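The Case for the Examined Bean: Why Workplaces Should Look at Their Coffee Before They Brew It

Darren Wragg, for the Jirkham Institute of Catering and Hospitality

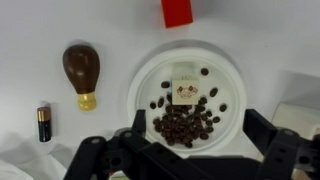 The Institute has long taken the view that the quality of a cup of coffee is settled well before any water is heated. It is a view that finds general agreement at our meetings and very little observance in the kitchens, canteens and staff rooms of our members. Beans arrive in a sealed bag, the bag is opened over a hopper, and the lid is closed. From that moment until the cup is set down, they are out of sight. I wish to argue that this practice, convenient as it is, has done a good deal of harm to the standard of coffee served in institutions, and that the remedy is cheap and available to everyone.

The remedy is a white plate. A handful of beans should be tipped on to it from each newly opened bag, spread a little with a finger, and looked at in good light by the person who is going to serve them. The plate should be white because dark beans show up well against it, and it should have a rim because beans roll. I would ask for nothing more elaborate. Trays with printed grids are sold for this purpose, as are lamps and magnifiers, and they have their place in a roastery. A canteen does not need them.

What is there to see? More than most people suppose. Roasted beans ought to be of a fairly even colour within a single bag, unless the bag is sold as a blend of different roasts. Pale beans among dark ones have usually come from unripe fruit, and they bring a papery, peanut-like taste that no adjustment of the grinder will remove. Broken pieces brew faster than whole beans and turn the cup bitter. A shine on the surface tells us that oil has come out of the bean, as it commonly does with a darker roast, and a dark roast with a shine to it calls for closer attention to the date on the bag and to the cleaning of the hopper. The crease down the flat side often holds a thread of pale skin, harmless in itself. All of this can be learned in an afternoon by anyone who has been shown it once.

I am aware of the objections, having heard them put with some force when the subject was raised among our members in July. The first is that of time. Halima Obura, who manages the refectory at a college with 18 serving staff, put it to me that her team opens bags at the busiest hour of the morning and cannot be expected to stand over a plate. I take the point seriously. My answer is that the bags need not be opened at the busiest hour. Beans for the morning can be looked over on the previous afternoon and the bag folded down and clipped. A few hours in a closed bag will do less damage than a week of serving a poor batch without knowing it.

The second objection is that inspection is the business of the supplier. Members who buy from Ramasamy or from Flasenel have told me that they pay for graded coffee and are entitled to rely upon the grading. They are entitled to do so, and I would not wish to suggest that either firm is careless. Grading, however, is carried out on green coffee or shortly after roasting. It can say nothing of a bag that has stood for a fortnight beside a dishwasher, or of one that was split in the delivery van and taped by a helpful driver. The supplier's responsibility ends at the door of the storeroom. What happens on our own shelves is ours to answer for, and I regret to say that in the matter of shelves we have not been strict.

The third objection is one of taste, and it is the most interesting. Benedikt Frei, whose opinion on these questions I have valued for many years, holds that the eye is a poor judge of coffee and that a handsome bean may make a dull drink. He would have us taste every bag and look at none of them. I agree with him that tasting is the better test. I do not agree that it is the test we shall ever persuade a hospital canteen to carry out twice a week. A good rule that is kept is worth more to the Institute than an excellent one that is printed and ignored, and our shelves of past guidance contain a number of the latter.

There is a further point, and it concerns the people who serve the coffee. In too many establishments the member of staff at the machine has never handled a bean. He or she has been taught to press a button, to empty a drawer and to call an engineer. It is hardly surprising that such a person takes no great interest in the result. Jade Bellamy, who trains new starters for several of our smaller members, begins her first session by pouring beans out and inviting everyone to pick one up, break it and smell it. She reports that the questions start at once and that she is seldom able to keep to her timetable afterwards. I have attended one of these sessions and can confirm that it overran.

It may be said that this is a great deal of attention to give to a modest drink. The Institute's members serve coffee to patients waiting for results, to families, to night staff and to students before examinations. For many of them it is the one thing they choose for themselves in the course of a long day. We would not serve these people bread without looking at it. I cannot see why coffee should be treated with less care merely because the machine has a lid.

Some practical matters follow from what I have said. The plate should be kept for this use only and washed without scented soap, as beans take up smells very readily. It should be dry. Beans that have been looked over may go into the hopper provided that hands and plate were clean, and any that have fallen on to the worktop should be thrown away. A small pile is enough; a heap that covers the whole plate hides more than it shows, and it is the beans which have rolled a little apart from the others that are easiest to judge. Where a bag appears doubtful, a second handful should be taken from lower down before any complaint is made, for the top of a bag is not always a fair sample of the rest.

A record should be kept, though I would urge members to keep it short. The date of opening, the name on the bag and a single word of comment will do. Alfie Marsden, who looks after the stores at the Jemia conference centre, has used a plain exercise book for this purpose since he took up the post, and the book has twice settled a dispute with a delivery firm. I have seen electronic forms for the same task that ran to two screens and were abandoned within the month.

As to cost, the expense is that of a plate, a book and a few minutes. I do not claim that it will transform a poor coffee into a good one. A cheap bean that has been looked at remains a cheap bean, and members whose budgets have been cut will not find relief in anything I have written. They may, however, find that the coffee they can afford is being spoiled by faults which lie within their own control: bags left open, old stock used after new, a hopper that has not been wiped out. These are visible, if someone is asked to look.

I would therefore invite the Institute to include the practice in its guidance to members when that guidance is next revised, and to do so as a plain recommendation of a few lines. It should not be made a condition of membership, and I should be sorry to see it become the subject of a certificate. Establishments that wish to begin sooner need not wait for us. The storeroom is the proper place to start, with whichever bag has been open the longest.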